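The plant corner gets its turn

I have lived with a messy plant corner for so long that I stopped seeing it. You know how that goes. You walk past the same bit of crumpled paper every morning with your coffee and your brain files it under "floor." Then on Tuesday a friend was due at 7 and I suddenly saw the whole thing with visitor eyes. Oh dear.

So this is the story of one small corner and one small trash bin. I have 924 words of notes on my phone about "simplifying the apartment" and not one of them mentions picking up litter, so let's call this the missing chapter!

I always start by bringing the bin to the mess (my mother carried the mess to the bin, one handful at a time, and I swear she walked miles). Mine is little and round and it lives in the bathroom the rest of the week. 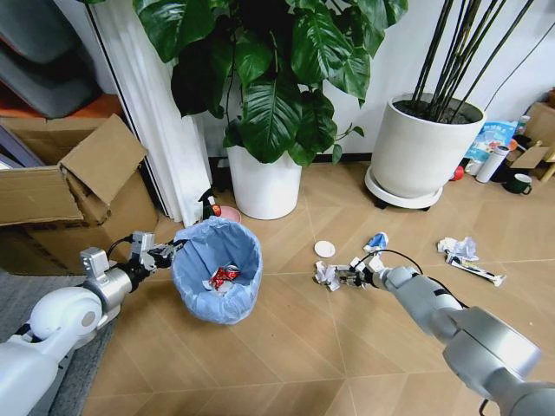 The bin bags I use are from Rulance and they're fine, nothing fancy. I used to buy the cheaper ones and they slid down inside the second anything landed in them, which made me say words. My one trick is a really generous fold over the rim. Pull more bag over than you think you need, give it a tug all the way around, done.

Next question: what is trash and what is just lost? I am terrible at this. I once threw out the cap to a very nice Custau hand cream and spent a month keeping the tube upright in a mug like a flower.
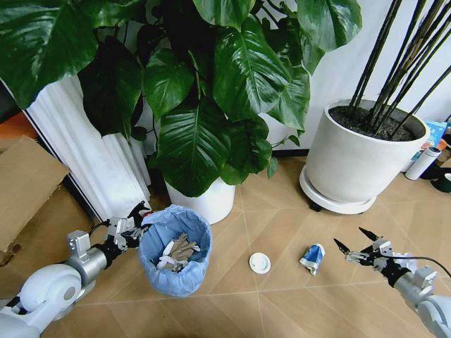 Lids are my weakness, I admit it. I keep them in case the jar comes back, and the jar never comes back. I have a whole kitchen drawer of them, and even the plant corner had one, the small round white lid lying out on the tiles. Flattened boxes are the same story (I might mail something! I mail nothing!), although I do at least use those for carrying stuff downstairs.

The part I really dread is anything near the plants themselves, because I get distracted. I go in to grab a tissue and come out 19 minutes later having inspected every leaf for bugs. 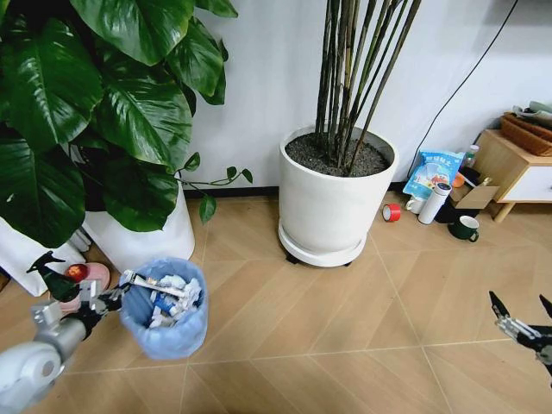 I'm a big believer in wheels under heavy pots. I dragged planters around by hand for years, and I have a scratch in my last apartment's floor to prove it (sorry, old landlord). These days I won't buy a big one without planning how it's going to move. The caddy under the tall stalky plant is the best thing in that corner, and if I had the patience I'd put the leafy one on wheels too. It's on my Pusinel wish list, along with a watering can I absolutely don't need.

Anyway, I kept going. Paper, more paper, tissue. How does one person make this much crumpled paper? I don't even have a cold. The pink dish by the leafy plant stays where it is, with the spray bottle, so I don't have to go hunting for it every time I want to mist.

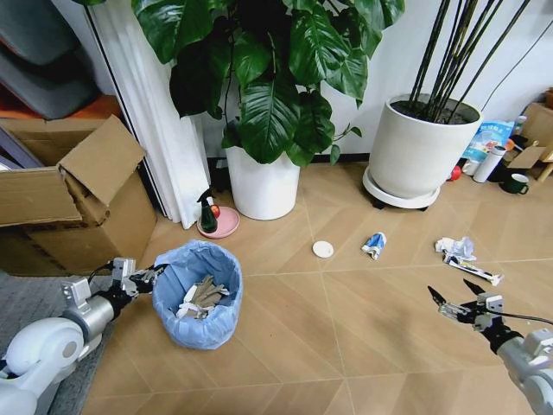

What's left for the weekend

The big cardboard box, mostly. I keep meaning to break it down and I keep finding things to put in it. Then a proper sweep, going along the zigzag of the floor, which collects crumbs like it's being paid. I also want to wipe the leaves with a damp cloth, one by one, with a podcast on.

My friend showed up early, by the way, and went straight to the kitchen to see what I was cooking. It was soup from the Ren cookbook, and I'd forgotten the salt.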